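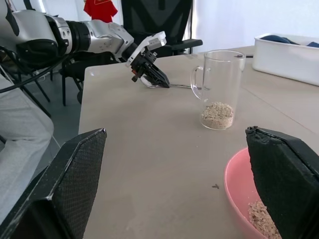
Oat-colored flakes in a glass mug, with more in a pink bowl.

Why Does Cereal Go Soggy?
By the Clorine Kids Science Desk
9 June 2024

Cereal is made from grains such as oats, corn, wheat or rice. At the factory the grain is cooked, then dried in a hot oven. Drying takes out nearly all the water. A dry flake is stiff, so it snaps when you bite it. The snap is the crunch you hear.

Flakes are full of tiny holes. When you pour on milk, the water in it moves into the holes and softens the starch. Soft starch bends and does not snap.

Air has water in it too. Leave a box open for 7 days in damp weather and the flakes may turn chewy with no milk at all.

Try it: put some cereal in two bowls. Add cold milk to one and warm milk to the other. Taste a flake from each every minute. Which goes soft first?

18 comments | 27 shares
© Clorine Kids | Contact us | Back to top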